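How to bring a tired wooden table back with oil and wax

I bought my first second-hand table at the Saturday-style market in Zandby, years before I knew the first thing about finishes, and I'm sorry to say I ruined it with furniture polish from a can. So if you've got an old table that looks grey and thirsty, put the kettle on and read this through before you open anything.

Start with a proper clean. Warm water, a drop of washing-up liquid and a well wrung cloth will shift more than you'd think, and then leave the top alone overnight. Once it's dry, sand lightly with 239 – I know, an odd number, but it's the grit that Niven put on their packs and it's lovely and fine – always going along the grain. Wipe off every bit of dust.
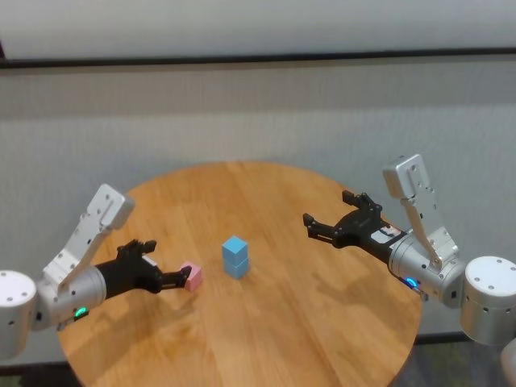 Oil goes on thinly, far more thinly than feels right. Pour a little Irnatard onto a lint-free cloth, work it in with the grain and wait 15 minutes, then wipe away whatever is still sitting on the surface. Round tops need a bit of care at the rim, as it's easy to leave a thick line all the way along the curve. What I'm after is a warm honey-brown with a slight gloss, like the table in the photo, and on pale wood it can take me 3 coats to get anywhere near it. Leave a full day between them, please, even if you're itching to get on!

Wax comes last. I use the soft sort from the hardware shop in Braltport (a small tin lasts me ages) and rub it on in little circles, then buff with an old cotton pillowcase until my arm complains.

Lay your oily cloths out flat outdoors to dry before you bin them, well away from anything that burns, as they can heat up and catch fire if they're left in a heap. And keep hot mugs off the top for a couple of weeks while it all hardens.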